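How to budget for a two-arm bench setup (before you fall in love with the arms)

Fri 19 October

I've now planned three of these setups, two for other people and one for us, and every time the arms got all the attention and everything else got whatever money was left over. So this is the order I do it in now. Grab a spreadsheet and a coffee and work through it with me!

Step 1. Write down the job before you open a catalog

One sentence, plain words. Ours was "pick up small household things from a tabletop and put them somewhere else, all day, with two hands." That sentence saved us a pile of money. There's no heavy lifting in it and no moving base, so we could cross out half the Tremum catalog on the first evening. If your sentence has the word "and" in it more than twice, you're planning two projects and you should price them separately.

Step 2. Price the hands separately from the arms

Sellers love to quote an arm with "end effector included," and the included one is usually whatever they have plenty of. Ask for the arm bare, then ask for the hand or gripper as its own line. When I did this with Yensuk the quote got longer and a bit cheaper, and I could finally see what a replacement finger would cost me. Put at least one spare set of fingers per side in the first order (they wear, they get pinched, somebody closes them on a table edge).

Also ask how long a spare takes to arrive. Our answer was 37 days, so we bought two.

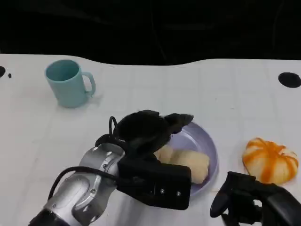
Should I buy both arms at once or start with one?

Buy both at once if your job really needs two hands, and get them on the same order so the controllers and firmware match. If one hand can do most of the work, start with one, but pay for the wider table and the second mounting plate now.

Step 3. Cables, plates, screws and all the boring stuff

I keep a separate sheet for this and it always ends up longer than I'd like. Ours had 11 lines on it the first time, and I'd forgotten the emergency stop, which Sơn Từ pointed out with great joy in front of everybody. Things to put on yours:

Cables long enough for the whole reach, plus a full spare set
Clips and sleeves so the cable doesn't snag when the wrist turns
Mounting plates and the right bolts
Power supplies and a decent power strip
Emergency stop, wired where a seated person can hit it
Shipping both ways, in case something has to go back

I set aside $2000 for this sheet and don't touch it for anything else. It feels like a lot when you're typing it in. It goes fast.

Step 4. The table, the backdrop and the things on it
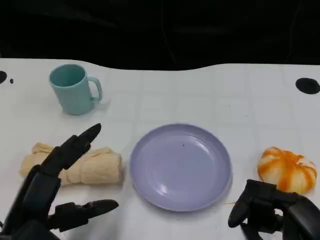 Props are the one place where I tell people to relax about price. You can spend silly money on matched object kits from places like Enitis, and we did look at one, but a home goods store gets you most of the way in an hour. Go for things with clearly different shapes and colors: a teal mug with a handle, a flat lavender plate and a squat little pumpkin with orange stripes are easy to tell apart on a white surface, and a rolled-up cloth gives you something soft that never lies the same way twice. Buy doubles of everything you like, the same day, because seasonal stuff disappears from the shelves (try finding a decorative pumpkin in June).

The surface and backdrop deserve more thought than the props. Pick a pale table covering and a dark cloth behind it, then look at both under the lights you'll really be using before you pay for the full length. Glossy coverings throw highlights back at the camera. I put $1000 down for table, covering, backdrop and lights together and came in a little under.

Step 5. Pay for people's time

Somebody has to bolt it down, calibrate it, reset the table over and over and fix it when it sulks. We named our project Pastel and gave it a cheerful logo, and then gave it no setup hours at all. Don't do that. Write the hours in, at what those people really cost you, and show that line to whoever signs.

Step 6. Get the quote in writing, then wait a week

Ask for the expiry date on the quote and the warranty terms on the fingers specifically, since they're often treated as consumables. Then leave it alone for a week. I dropped a fancy wrist camera from ours on day five and haven't missed it yet.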